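Before you start, take off any case and turn the phone face down on a folded towel. These steps are for getting lint out of a USB-C charging port, the usual reason a cable starts to feel loose or only charges at one angle. It takes ten minutes if you go slowly.

## What you need

- a wooden or plastic toothpick, the flat kind if you can find them
- a small flashlight, or the light on another phone
- a hand-squeezed air blower, the type sold for cleaning lenses
- a cable you know is good

Don't use a sewing needle, a paper clip or a SIM tool. Metal can short the contacts or scratch them.

## Check that it's the port

1. Plug the cable you trust into the phone. Push until it stops.
2. Look at the gap between the plug's plastic collar and the phone. With a clean port it sits almost flush. If more of the metal shows than you remember, something is packed in at the back.
3. Try the same cable in a different device. If it wobbles there too, replace the cable first. My old Plurano cable failed this test and I had already spent an evening picking at a clean port.

If the phone shows a moisture warning, stop and leave it unplugged until the warning clears. Don't put it in rice. The dust gets in the port.

## Clean it

1. Turn the phone off completely. Sleep mode isn't enough.
2. Shine the light straight in. You'll see a thin tongue in the middle of the port with a narrow channel all the way around it. Lint collects at the bottom of that channel and looks like gray felt.
3. Shave the toothpick down with a knife if it's too thick to slide in beside the tongue.
4. Slide it along the inside wall, keeping it away from the tongue. Go to the back, then drag toward you.
5. Wipe the tip on the towel and go again. The first pull often brings out nothing and the third brings out a whole plug of fluff.
6. Do the other side of the tongue the same way, then both short ends.
7. Hold the phone with the port facing down and give it a few puffs with the blower.
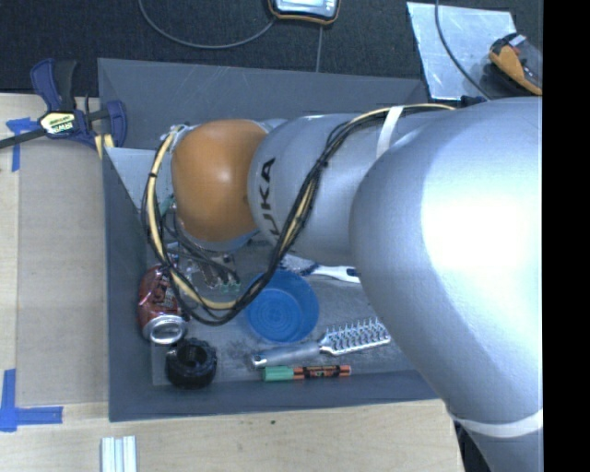

Don't use canned air right up against the opening. It can spit cold propellant into the port, and the pressure can push loose lint deeper.

If the lint is stuck hard, put one drop of 90 percent or stronger isopropyl alcohol on the tip of the toothpick, never straight into the port. Leave the phone off for half an hour afterward.

## Test it

Turn the phone back on and plug in. The plug should go in farther than before and hold when you lift the phone a little. Leave it charging for five minutes and check that the charging icon stays on.

Khrystyna Onyshchenko wrote in to ask if a battery app is any use here. It can be. On my phone the app read 291 mA before cleaning and 3,863 mA after, same cable and same charger. Your numbers will be different. Fast charging also slows down as the battery fills, so take both readings at a similar level, under half if you can.

## If it's still loose

Look at the tongue again with the light. If it's bent, cracked or has a green or black spot on it, leave it alone and take the phone to a repair shop. On some phones the port is on a small board of its own and the swap is fairly cheap.

Port plugs, the little rubber ones, do keep lint out. I used a Drusby one from March on and lost it in a coat pocket. Now I check the port every couple of months and clean it when the plug stops sitting flush.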